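3.2 Household survey

The survey covered rented homes in Caltness, a town with a high share of small apartments and few with a separate laundry room. We asked how people dried their clothes between October and March, where in the home they did it, and whether they opened a window while doing so. Of the 3832 households contacted by mail, those that returned a complete form were entered in the analysis. Homes with a vented dryer were kept as a comparison group.

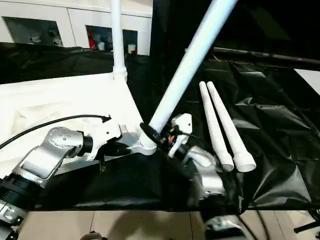 Materials and Methods

Humidity loggers were placed in 39 of the homes, one in the room used for drying and one in the main bedroom. Readings were taken every ten minutes and stored on the logger. Tenants kept a paper diary of wash loads, cooking and showers. Loggers were checked against a salt solution before and after use, and two that had drifted were left out.

We grouped the homes by building type, following the local housing register. The Ereo blocks have extract fans in the kitchen and bathroom. The Tratano row houses rely on window vents, many of which tenants told us they had taped shut against drafts. 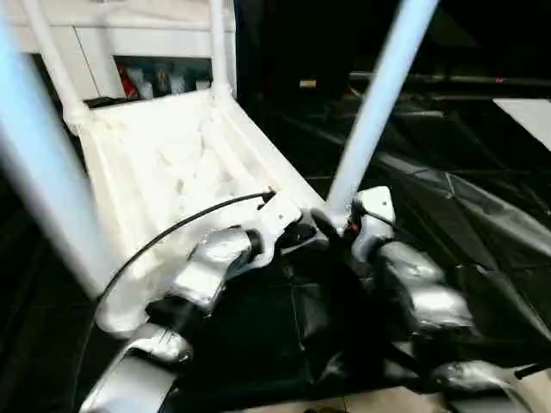

Figure 2. White uprights and the small connector at one corner.

Drying indoors raised the humidity of the room in both building types, but the rise lasted longer in the row houses. In the Ereo blocks, levels usually returned to the daily average by the next morning. Diary entries suggest that load size mattered less than the time of day. Clothes hung after 8 p.m. were linked to the longest damp periods, as heating in most homes was turned down overnight.

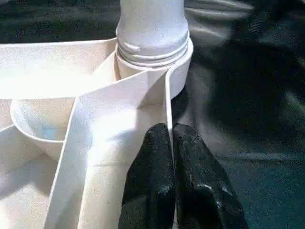
Figure 3. Base of a white post, with ribbed rings above a circular collar.

Bedroom readings were less clear. Doors were often left open, and the diaries did not record this. The Lam index of mold risk was therefore calculated for the drying room only (Section 3.3).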